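Jasper Schouten
December 26, 2021

Spent part of the holiday going through my paddling kit and working out what to replace. Posting my notes on sleeping bags and stuff sacks here for anyone doing the same. 1/11

First, the sleeping bag. Mine is a Hoekstra synthetic I bought for canoe trips. It has been used for 246 nights – I keep a log – and it has gone flat at the feet and hips. The zipper still runs fine. 2/11

I went with synthetic fill at the time for damp river camps, and I would do it again. Down packs smaller, but my boat has room and I am not carrying the bag up a mountain. 3/11

Things I check on a bag now: a full-length draft tube behind the zipper, a hood cord I can find in the dark, and a foot end wide enough that I can turn over. Temperature ratings I treat as a starting point. I sleep cold, so I add a margin. 4/11 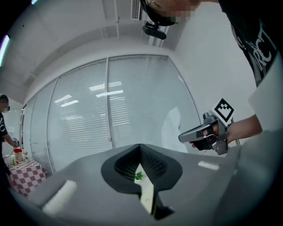 The two bags on my list are the Gikberg and the Conlow. The Gikberg is 80 grams lighter. The Conlow has a wider cut at the shoulder and a second zipper pull at the bottom, so you can vent your feet. 5/11

I weighed the Conlow on the kitchen scale and got 1,344 grams with its stuff sack. The sack is bigger than it needs to be. I'll use my own compression sack and leave that one at home. 6/11

Price is close enough that it doesn't settle anything. The Gikberg only comes in one length, and at my height that length is tight. So it will probably be the Conlow. 7/11

Stuff sacks next. I had four in different sizes and was only using two. One for the bag, one for clothes. The other two went in the box for the club gear swap. 8/11

Washing: front loader, gentle cycle, a small amount of mild soap, then an extra rinse. Low heat in the dryer, and check the seams while it's still warm. Plendov sells a wash for synthetic fill. I have used it and I have used plain soap flakes. Couldn't tell the difference. 9/11

Storage matters more than washing. Take the bag out of the compression sack as soon as you get home and hang it or put it in a big cotton bag. I left mine squashed in the garage for two winters and I think that did more damage than the trips – my own fault. 10/11

The old one is going in the car for emergencies. If anyone has put a lot of nights on the Conlow, say 300 or more, I'd like to know how the foot end held up. Sleeping pads will get their own thread once I've patched the slow leak in mine. 11/11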